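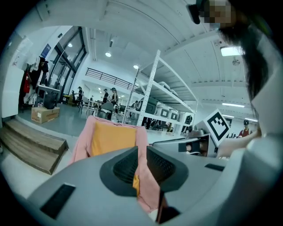 Pink cloth with a mustard-orange panel, near the wooden steps.

The Loose Cushion, Taken Apart

January | By Florencia Carrasco
7 min read

A loose cushion has few components: a cover, a closure, an inner case and a fill. Failures are distributed unevenly among them. In the repair log kept by Zernier, a small upholstery workroom, 147 cushions from shared offices and studios came in over one contract period. The fill was seldom what had failed first. Most had gone at the closure or in the seam next to it, and a good number had nothing structurally wrong with them. They had been washed badly and put back into the wrong covers.

Danica Dimitriou runs the workroom's repair bench. Her intake procedure begins with the cover on. Each cushion is stood on its bottom edge, pressed once from the top and released. A cushion with adequate fill recovers its corners. One that has lost volume folds at the middle and leaves loose fabric along both sides, which is then often mistaken for a stretched cover. Owners order new covers on that basis, and the new cover looks loose as well.

The correct measurement is taken on the inner case, flat and empty, seam to seam. Dimitriou cuts the outer cover 2 centimeters smaller than the inner in each direction. With a feather or loose fiber fill this keeps the corners occupied. Foam is cut to the finished size of the cover and does not need the allowance, although a thin wrap of batting helps a foam block sit properly against the cloth.

Pinks and mustards

The present taste for dusty pinks next to deep yellows has a practical consequence in rooms used by many people. Both colors show soil, but they show it differently. Pale pink shows graphite, newsprint and the blue cast that transfers from unwashed denim. Mustard hides most of that and shows water marks, particularly the ring left when a small spill is dabbed at the center and left to dry at the rim.

Milagros Alarcón, who specified the soft furnishings for the Trakholm studios, treats them as separate cleaning groups. Pink covers are washed on a short rotation. Mustard covers are washed when marked, and then the whole cover goes in, never one panel. A two-color cover follows the pink schedule, in cold water, with the closure shut and the cover turned inside out.

Before any of this she tests for dye transfer. A damp white cloth is held against an inside seam allowance of the darker color under a weight of 500 grams, left overnight and checked in daylight. Any visible yellow on the cloth means that the cover is cleaned separately from everything else until a repeat test comes up clear. Alarcón tests new covers before they go into use and again after the first wash. Some fabrics pass the first time and fail the second, apparently when a finish has washed out and taken surface dye with it.

Matte weaves crease more than shiny ones, or at least the creases are easier to see. Alarcón does not iron covers. They go back on the inner case while slightly damp and are turned once during drying. Creasing that remains after that she regards as normal for the cloth.
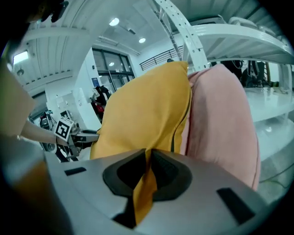
Closures account for the longest section of the Zernier log. A zipper set along one side edge is neat and quick to sew, but the opening is short relative to the inner case, and the case has to be folded to pass through it. The load falls on the last few teeth and on the stitching at each end of the tape. Dimitriou reinforces both ends with a bar tack and prefers a zipper that turns the corner at each end, which gives a wider mouth. The cost is a slightly stiffer corner. On a large floor cushion this is not noticeable.

Tape color is a lesser matter. A matching tape disappears on a new cover and becomes visible as the cover fades around it. A dark tape is visible from the start and stays the same. Workrooms that handle repairs tend to like dark tape for the plain reason that one roll serves every job.

Edges are the other point of wear. Piped edges hold a crisp outline but abrade along the top of the cord, especially on wood treads and plank platforms, where cushions are dragged across instead of lifted. A flat stitched border wears more slowly. Rolled edges fall between the two. For cushions that will be used on steps, the Ibarra mill recommends its heavier Gillik weave on the underside, and Alarcón has followed this at Trakholm on the floor-level pieces only. The heavier cloth is less pleasant against bare arms.

Storage

Upright storage is preferable to stacking. Cushions stacked flat compress under their own weight, and the bottom ones take longest to recover. Set on edge in a row, with light contact between neighbors, they keep their outline and can be removed singly. Ivana Toledo, who manages the Trakholm rooms, moves the end cushions to the middle of the row at each cleaning so that one side of the set does not take all of the window light.

She also labels the inner cases. A strip of cotton tape is sewn into the seam with the cut size and the fill type written in laundry marker. Before the labels were added, a full wash day at Trakholm produced several mismatched pairs, including foam blocks forced into covers cut for feather. Two zippers had to be replaced.

Feather inners are shaken out by hand. Fiber inners are pulled apart at the corners and pushed back toward the center. If a fiber inner still feels lumpy after 21 days in use, Dimitriou opens the seam, removes the fill and cards it by hand, adding new fiber only at the end. Adding fiber first packs the lumps harder. Hortensia Villalba, her predecessor at the bench, used to restitch that seam in a contrasting thread so that the next person could tell it had been opened. The bench still does this, in white on dark cases and in red on everything else.

More in Materials
Reading a Fabric Care Tag
Foam Density and Seat Height
Stair Treads in Shared Studios
Five Seams That Can Be Repaired by Hand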